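Oroven Home Trainer review: a lot of rehearsal, not much housework

I have been reading that household robots are a year or two away for long enough to have replaced two vacuum cleaners in the meantime. So when Oroven opened its Home Trainer software to anyone with a decent graphics card, I signed up. The idea is simple. You get a simulated apartment, a simulated arm on a rolling base, and a list of chores to teach it. When it does well, you export the result to a real arm, which Oroven will also sell you.

I spent most of January with it.

Setup took an evening. The installer wanted Redis running in the background for its job queue, which is a strange thing to ask of people who were promised "no technical knowledge required," and it failed twice without telling me why. After that it behaved. The editor is clean, the rooms load fast, and you can drag furniture about, which I did for longer than I should have.

There are 17 chores in the basic package. I tried 5 of them properly: clearing a table, loading a rack, wiping a counter, picking up laundry and wiping down a wall. I gave each one 30 attempts with the default settings and then 30 more after training overnight.

Clearing the table was the best of the lot. After training, it got the cups and plates to the counter more often than it missed, and I'll admit I watched the first clean run twice. Loading the rack was passable with the identical plates Oroven supplies and poor with anything else. Laundry was a mess. Cloth in this software behaves like wet cardboard, so whatever the arm learns from it will be no use to anybody with actual socks.

Wiping is where I lost patience. The arm has to pick up a sponge, get to the surface, press evenly and cover the whole area, and the scoring only really checks the last part. It will happily give full marks to a run where the sponge was dropped halfway and the fingertips did the rest. I wrote to support and got a polite answer saying contact scoring was "on the roadmap."

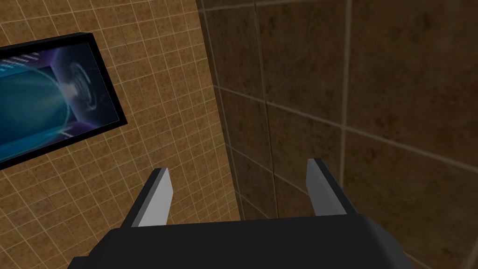
The other trouble is the distance between any of this and a house. My kitchen has a drawer that sticks, a floor that slopes toward the back door and a cat. None of those are in the package. You can model them yourself if you have the hours, but at that point I could have wiped the counter every day until spring.

I also tried the rival package from Obeidat for a week. It is uglier and slower, but it does knock points off for a dropped tool, and its manual says plainly which chores are not ready for a real machine. I would like to see Oroven copy that page. A friend's shop over in Arnham uses Obeidat to practice moving parts from bin to tray, all day, same part, same bin, and there I can see the sense in it.

As software, Oroven's trainer is decent and sometimes fun - 3 stars out of 5. As evidence that a machine is about to do my chores, it didn't move me. If you build robots for a hobby, take the free month and skip the laundry module. If you want a clean kitchen, keep the sponge where you can reach it.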